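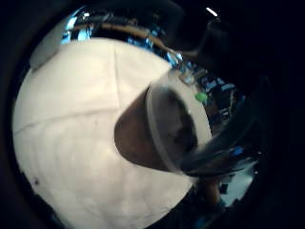 Nuria Teshome says the new darts league at Banport will be the making of the game in the town, and she may be right, though she said much the same of the last one. That folded after 3 months, owing its players prize money.

The new version has a sponsor, Hatard, and a format borrowed from the television: short legs, a shot clock, walk-on music. Entry is 22 pounds a head. The winner takes 200. I asked where the rest goes and was told "running costs", a phrase that has covered plenty in pub sport.

What bothers me more is the clock. Darts is already quick. A decent player stands, throws and is back at the table before you have done the sum. Hurrying him only punishes the nervous ones, and they are the people a local league needs to keep.

Still, the Gebreyes team has signed up, and so has Mastico, whose captain swore last winter he was finished with leagues – he now wants two sides in it. Teshome takes this as proof of appetite. I take it as proof that it is December and dark by four.

The first matches start at half past seven. I shall go, and I shall ask about the money again.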